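Notes for the talk in Lamville, 2022-02-06
Bin picking with self-labeled grasps - Kalulero project

Slide 1. Title
Say thank you to the organizers. Say that the slides will be on the project page. Do not read the title aloud, they can see it.

Slide 2. The question
We wanted to know how much a robot can learn about grasping if it labels its own attempts. Normally a person looks at each grasp and writes down if it was good. This is slow, and two people do not always agree. In our method the arm tries a grasp, lifts, and the gripper reports its opening width. If the fingers closed completely, the label is "failed". If they did not, the label is "held". That is the whole labeling rule. Pause here, people usually want to ask about it.

Slide 3. The setup
One arm, one two-finger gripper, metal bins with sloping walls, and bar-shaped blocks in two lengths. The long ones are red and the short ones are dark green. The walls matter more than we expected when we wrote the proposal. A block in the open part of the floor can be approached from many angles, but a block close to a corner leaves little space for the second finger.

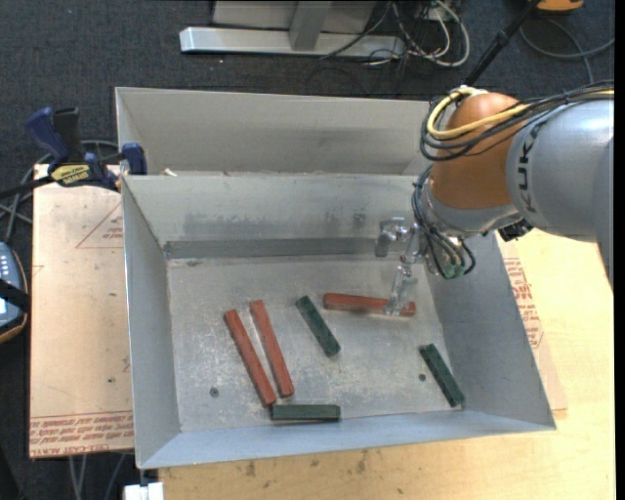 The blocks have no texture, so the network must use the edges. When two long blocks lie nearly parallel with a small gap, the first version of our model often proposed a grasp across both of them. The width rule then says "held", and the label is wrong. I should say this openly, it is the main weakness.

Slide 4. Training
We started with 400 random attempts. After this the model chose the grasps itself and we trained again after every 50 attempts. Explain the curve slowly. The left part is flat, and this is normal.

Slide 5. Result
On the test layouts, 80 percent of the first attempts succeeded. Most of the failures were near the walls. The comparison with the Verschueren baseline is on the same slide - mention that we used their settings without changes.

Slide 6. Next steps
We will add a weight check after the lift, so that 2 blocks in the gripper are not counted as one. The Daduven simulator will be used for the corner cases from October.

If there is time, show the backup slide with the failed corner grasps. If not, go directly to questions.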